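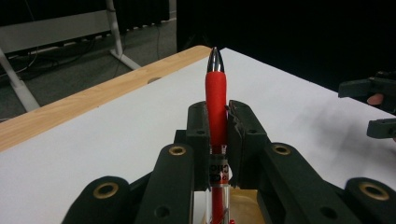

Grímsdóttir
Project lead, Driltberg Home Baking Trials

1 October 2023
2 min read

Progress report to the Vudier Fund: shelf life of home-baked cookies

The August bake series is complete. Of the 61 recipes submitted, 30 met the entry rules and went into testing. The rest called for equipment most home kitchens don't have, or gave no oven temperature. Their senders have been written to and may resubmit for the spring round.

Total output for the period was 1,001 cookies, all baked in the Driltberg kitchen on light-colored sheets, middle rack, one sheet at a time. Dough was portioned by weight. Each batch was cooled fully on a rack before packing and then split between tins and zip bags.

Main findings so far:

Butter doughs with brown sugar held their texture longest in tins. The same doughs in bags went soft at the edges, and tasters marked them down on the second tasting. Shortbread showed little difference between the two. Oat cookies were the least consistent group. We suspect the oats, as we changed suppliers partway through, and the affected batches will be baked again before any result is reported.

Two recipes were dropped during testing. One spread into a single sheet on both attempts. The other depended on a chilled rest that its author had left out of the written method.
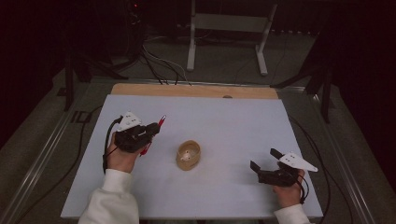 Two hand-held grippers over a pale blue-gray board.

Changes to plan

The Jamine oven runs hotter at the back than at the front. Sheets are now turned halfway through baking, and the log sheet has a box for it. Batches baked before this change are flagged in the results table and left out of the color scores.

Freezing tests have been moved to the next period. Chest freezer space was taken up by retained samples, which are kept until both tastings are scored.

Budget

Ingredient spending is over the planned amount, mostly on butter. Packaging is under. We request approval to move the unspent packaging money to ingredients, with no change to the grant total.

Next period

Rebake the oat group. Start freezing tests on baked cookies, then on portioned raw dough. Send the first 2 recipe cards to Vudier for layout comments.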